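Unit 6: Planning and Budgeting for a Two-Arm Work Cell

Course handout. Prepared by Karla Orozco and Preben Bjarnason, Asthorpe Institute, Department of Production Planning

Reading before class: course reader, chapter on capital requests. Bring your worksheet from Unit 5.

6.1 Purpose of this unit

Students who complete this unit will be able to prepare a purchase request for a robotic work cell that handles mixed, irregular goods. The working case is Leinonen, a catering supplier that packs breakfast trays for hotels and wishes to automate part of its assembly table. The company has asked for a plan that can be approved in stages. No equipment has been ordered, and the request must state what will be decided at each stage and by whom.

6.2 Start from the task

A frequent error in student requests is to begin with a catalog. The request should begin with a list of the items to be handled, the surfaces on which they rest, and the containers into which they go. Only then can a hand, an arm or a table size be justified. For each item, record the following:

Size and weight, with the usual variation
Whether the surface marks or bruises under pressure
How the item is presented to the arm (flat, in a tray, on a plate)
What lies next to it when it is picked up

The last entry is often left blank. It has a direct effect on cost, as a hand with long fingers requires clear space beside the item, and clear space means a larger table or fewer items per plate.

6.3 Simulation as a budget line

Simulation should appear in the request as a separate line, with its own approval. It is the least expensive point at which to find that a layout does not work. A simulated layout may use ordinary objects in place of the client's goods, provided that they cover a similar range of shapes.

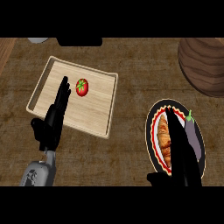

Figure 6.1. Simulated table layout with two arms, a shallow tray and an oval plate.

Students should study Figure 6.1 with the item list in hand. The tomato is small and round and stands alone in the tray, while the croissant and the eggplant share a plate, with the fingers of the right hand between them. These are two separate handling problems, and the request should price them separately. Note also the low rims of the tray. A rim that is of no concern to a human worker may limit the angle at which a hand can approach.

A simulation does not settle questions of grip force, cleaning or wear. These belong to the trial stage, and funds for the trial must not be reduced on the strength of a good simulation result.

6.4 Cost categories

The request is to be set out under the headings below. Items that do not fit a heading should be listed under "Other" with a short note.

Arms and controllers
Hands, including one spare for each type
Table, trays and fixtures
Simulation licenses and staff time
Installation and safety review
Training
Service and replacement parts

Trays and fixtures are regularly underestimated. In the Leinonen case, the Stulten quotation gives 121 dollars per tray and calls for 17 trays, while the Hiltoter quotation leaves trays out entirely. The two totals cannot be compared until this difference has been corrected. Hiltoter also lists a yearly service charge of 1,909 dollars, and students must decide whether it covers one arm or both – the quotation is unclear, and the proper response is a written query to the supplier.

6.5 Stages of approval

Stage A covers the item list and the simulation. Stage B covers a trial with one arm on the client's own premises. Stage C covers the second arm and the full table. Each stage ends with a short report and a decision to proceed, to revise or to stop. A request that asks for all funds at Stage A will be returned.

One arm or two is a matter for Stage B. Two arms may be warranted where the tray and the plate must be served at the same time. Where the work can be done in sequence, a single arm with a longer cycle should be costed as the alternative.

6.6 Assignment

Prepare a request of no more than 2 pages for the Leinonen case, using the headings in 6.4. Attach the item list and one drawing of the table, seen from above, with the reach of each arm marked. State every assumption about price. Work may be done in pairs, and both names must appear on the first page.

Assignments are due at the end of June. Questions on the quotations should be directed to Preben Bjarnason, and questions on simulation access to Karla Orozco.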